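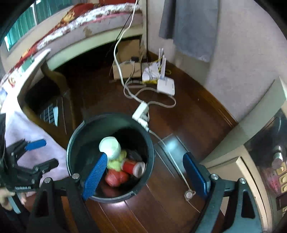
Open day at Fararent, 10 June 2026
Visit report by Tomos Humphreys

Fararent develops manipulation software for household robots and buys very little hardware. Most of what it owns is grippers, and most of what it produces is recordings of people using them. The open day was a chance to see how those recordings are made and what is done with them afterward. I went for the second part and came away with more notes on the first.

The program had three blocks: a talk on data collection, a session with the hand-held tools, and a bench demonstration of a trained policy on an arm. Registration was limited to 100 and the list was full. We were split into groups at the door and rotated through.

Data collection

Anca Mocanu, who runs the collection side, gave the talk. Her position is that lab recordings are too clean. A policy trained on a white table with one object on it learns the table. Fararent therefore records in ordinary lived-in rooms, on whatever floor is there, with the bedding, cables and furniture left as they are. The operator works with a two-finger gripper in each hand. Each tool carries its own camera, so every session gives two views of the same work, one from the left hand and one from the right.

The tasks are short and dull by design. The one used as the running example was waste handling: soft bags, crumpled paper, cans and cups, moved in and out of a small round bin. Mocanu went through the reasons it is harder than it looks. A rigid can has one or two good grasps and they can be computed from its shape. A thin plastic bag has no fixed shape at all. The fingers have to close on enough material to hold it, the bag changes outline as it is lifted, and from the wrist camera it can hide most of what lies under it. A paper cup falls between the two, because it is stiff at the rim and soft in the wall.

Somebody asked about force. The hand-held tools shown to us do not record it. Grip is inferred from finger opening and from the video. Mocanu said a version with sensing in the pads is planned for September and gave no further details. I would have liked a number for the accuracy of the finger opening measurement, but it was not on the slides and the schedule did not allow a second question.
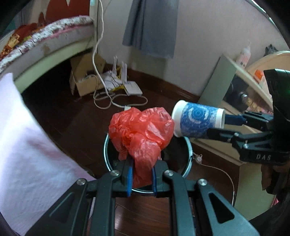
Two-handed work gets its own category in the data. The recordings are tagged by whether the hands act separately or together, and the handling of a bag in one hand with a second item in the other is tagged as "shared workspace." These sections are the most expensive to check. The two camera tracks have to agree in time and in space, and a gripper passing close in front of the other camera can cause the position estimate to drift. Fararent runs its own alignment tool, called Runduson, over every session and rejects whatever does not line up. The batch presented to us held 735 recordings, of which 31 had been rejected. The causes were mostly lost tracking, with a few late starts where the operator moved before both cameras were running.

Trying the tools

The hands-on session was well organized and too short. The tool is squeezed to close the fingers, and the linkage gives a nearly parallel motion at the pads. It is lighter than I expected. The main difficulty is depth. After years of picking things up with fingertips, you misjudge where the pads end, and my first attempts closed on air. By the end of my turn I could pick up a paper cup by the rim without denting it. Bags I could hold only by taking a large fold, which Mocanu said is also what the trained operators do.

Instructions to operators fit on one sheet. Move at an even speed. Pause before and after each grasp. Keep the object in view of at least one camera. Do not use your knees, a chair leg or the wall to help.

Bench demonstration

The policy ran on a fixed arm from Vokari with the same pads as the hand-held tool. It cleared cups and cans from a tray into a bin with few errors. Crumpled paper was slower. It dropped one bag during our rotation, made a second approach from the other side and took it on that try. The engineer at the bench did not touch the controls while this was going on, though he did keep a hand near the stop button.

The demonstration used one arm only. Two-arm control was described as working in the lab and was not shown. Given how much of the talk dealt with two-handed recordings, this was the main gap in the program.

Practical notes

The site is on Phillips Road, with parking at the rear. Closed shoes are required for the bench area. Slides are sent on request to those who registered. Questions on data formats go to Anca Mocanu's team. I have asked for the Runduson rejection criteria in writing and will add them to this report if they arrive.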